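Speaker notes: Sorting and washing at volume
Felum regional textile care meeting, session 4

Slide 1. Title

Leave it up while people sit down. Mention that the handout has the full wash table and that the slides do not. Questions at the end of each part.

Slide 2. Scope

This talk covers the laundry side of the Brilenstead site: intake, sorting, wash programs, water. It does not cover pressing or delivery. Flatwork is most of the weight. Personal garments are a small share of the weight and a large share of the complaints.

Slide 3. Intake

Bags are weighed on arrival and tagged by ward or household. Weight goes on the ticket in pounds. Bags over 68 pounds are split before they go on the rail. Explain the old practice briefly: bags were weighed after sorting, so losses could not be traced to a stage.

Slide 4. Sort categories

Read the category names once and move on. Whites, colors, heavy soil, delicates. Point out that fiber content comes before color for anything with elastane. Heat damage to elastane builds up over repeated cycles, and a garment can look fine for months before the bands go slack.

Slide 5. Wash programs

Whites and heavy soil share a drum type but not a program. Delicates run cool, with a low fill and a short spin. Do not quote dosing from memory; refer to the handout. If asked about the Pradik detergent line, say that we use the liquid and have not tested the powder.

Slide 6. Water

Inlet hardness at Brilenstead is high enough that the softener regenerates every night. When regeneration was skipped, towels went gray within weeks and rewash went up. Show the chart. The gap in the line is the meter replacement and carries no data.

Slide 7. Extraction

Spin speed is the cheapest drying we have. The towel load went from 1800 to 2000 gallons of weekly dryer condensate after the new extractor settings were dropped by mistake. Pause here. The settings were restored, and the lower figure is the one to plan on. Delicates are excluded from this figure.

Slide 8. Small items

Bras, hosiery and anything with hooks go in mesh bags, closed fully. Hooks are fastened before bagging. Cups are reshaped by hand after the spin and laid flat. No tumble drying for molded or padded cups. The picture on the slide is a pale pink bra laid open, with translucent white mesh cups. Sheer panels like the pink one on this garment snag easily, so check the table surface for burrs before laying anything out.

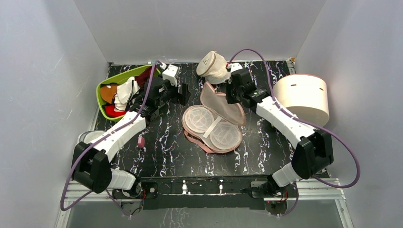 Slide 9. Rewash

Rewash is logged by cause: stain, graying, odor, wrong program. Wrong program is the only cause that sorting staff can fix on their own. Mention that the Mahmoudi ticket layout has a box for the program code, and that filling it in at the sort table made the log usable.

Slide 10. Open points

Enzyme dosing at low temperature. Storage time between intake and wash in June, when damp bags sour quickly. Bag color for isolation linen, still not agreed between sites. Take questions, then hand over to the session on pressing.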